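Slide 6. Okay, so this is where the Gundine hands come in. Nantana and I ran 230 grasps with each pair, same arms, same table, and I'll own up, I was barracking for the old Cirker ones! 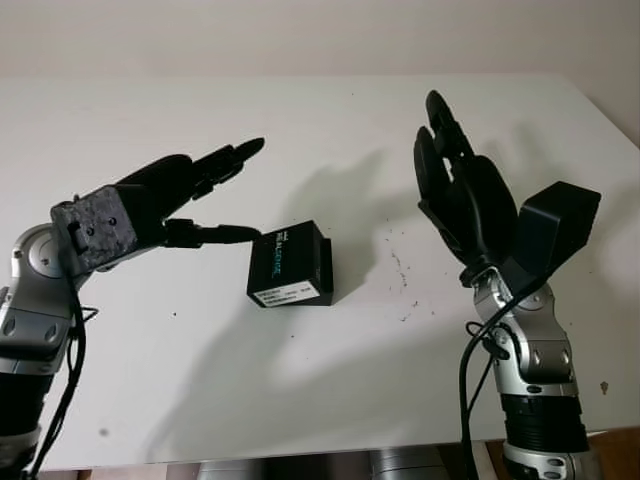
Left hand going in on the RealSense box, right hand up.

Pause, let them look. Small box, slightly turned, and a favourite of mine for testing fingertips (mention the colour of the lettering if anyone asks about tracking). Then click through to the Cirker numbers.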